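Filed under: Automation | Workshop floor

Lusetti teaches its packing arms by hand

Aug 26, 2020

Furniture fittings maker Lusetti has begun training two robot arms at its Midtbø site by having packing staff carry out the work themselves with a hand-held gripper. The recordings are then used to teach the arms the same job.

The task is a small one. Each flat-pack table leaves the site with a bag of bolts, a hex key and a folded instruction sheet, which have to be picked from trays and laid in a shallow carton. Until this summer the whole job was done by people at a row of benches next to the loading doors. Fixed machinery was looked at twice and turned down both times, as the contents of the carton change too often.

The hand-held tool comes from Troltus, a supplier of grippers and workshop software. It has two fingers, which open and close as the user squeezes a handle, and a camera which looks down past them at the bench. The person holds it much as they would a pair of tongs and packs a carton in the normal way. The arms carry the same fingers and the same camera in the same position, so what is recorded at the bench matches what the arm will see later.

Edeltraud Wallner, who runs the packing area, said the staff had been given an afternoon to get used to the tool before any recordings were kept.

"People went too fast at first," she said. "They pack quickly with their hands and they tried to do the same with the gripper. The bags slid about and the sheets got creased. We asked them to slow down and finish each movement before starting the next one."

By the middle of August the team had kept 2948 recordings out of 3403 made. Those left out were mostly ones where the camera view had been blocked by a sleeve, or where the person had stopped halfway to talk to someone. A recording in which a bag is dropped and picked up again is kept, so that the arms have some examples of putting a mistake right.

The site also tried remote control, with an operator moving one of the arms from a desk using a pair of joysticks. It worked, but a single carton took several minutes and only two people became comfortable with it. Remote control is now used for one part of the job only, closing the carton lid, where the arm has to press down with more force than the hand-held tool can show.

Wilson Espinoza, the engineer in charge of the project, said most of the early trouble had been with the hex keys. They are thin and lie flat, and the fingers have to come down almost to the surface of the bench to get hold of one. Staff were shown how to bring the open fingers low over the wood and hold still for a moment before closing them.

"If you close on the way down you push the key away from you," he said. "The arm learns that too, and then you have an arm that pushes keys away."
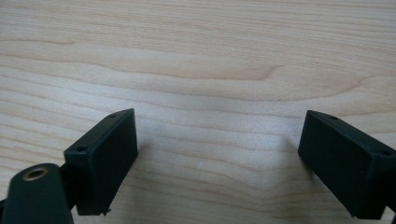
The open fingers of the gripper over a bare wooden tabletop, as recorded by the tool's own camera.

The finger pads are checked at the start of each shift and the tool is set up again if one has moved on its mount. Espinoza said a pad that sits at a slightly different angle can spoil a morning's work, and that this had happened once in July.

Recordings are sorted with a program called Pekivus, which lines up the video with the opening and closing of the fingers and lets a supervisor mark where each step begins. Wallner does much of this herself at the end of the day. She said it was dull work but that she preferred it to be done by someone who knew what a properly packed carton looked like.

There are 19 people in the packing area, and Lusetti said none of the posts would go as a result of the project. Those who make recordings do so for no more than an hour at a time, after complaints of sore wrists in the first week. A lighter handle has been ordered.

The arms will start on one bench in September with a member of staff beside them, packing the 3 smallest table models. Larger cartons will stay with the hand packers for now. The company has not set a date for a second bench.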